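4. Setting Up Your First Shadow Series

Welcome back! By now your Rarura light meter is charged and paired, so we can get to the fun part, which is catching shadows while the sun is kind to you.

Step 1. Open the Series menu and choose New. Give the series a name you will still understand in October (I once called one "wall thing" and regretted it).

Step 2. Set sensitivity to 100 for full sun. Under thin cloud you can go up to 600, though the darker tones will start to look a bit gritty.

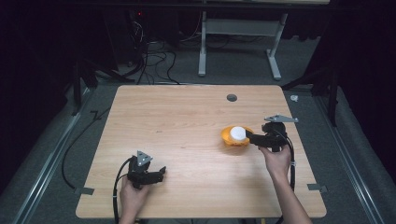 Step 3. Turn the dial to Edge and hold the meter in the lit area first, then in the shadow. Wait for the beep each time -- it's a quiet one, so switch off the radio.

Note: Low morning light gives long, soft-ended shadows. Veronica Gavrilă's Ponthorpe fence pictures were all made this way, and they are well worth a look before you start.
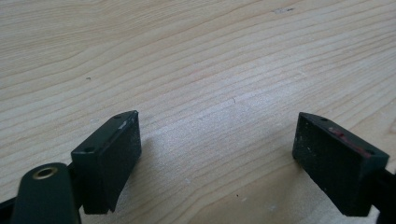 Light wood grain

Step 4. Press Save Pair. The meter keeps up to 19 pairs in one series, and after that it will ask you to begin another.

Caution: Never point the sensor straight at the sun, even for a second. 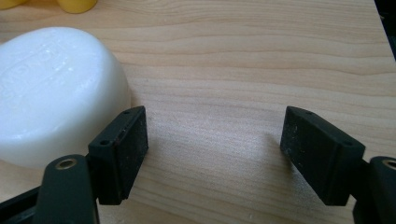
If the two readings come out nearly the same, your shadow is probably too faint to bother with, so move along or come back later in the day. Otherwise press Done and carry on to section 5, where we sort the pairs and pick out the keepers.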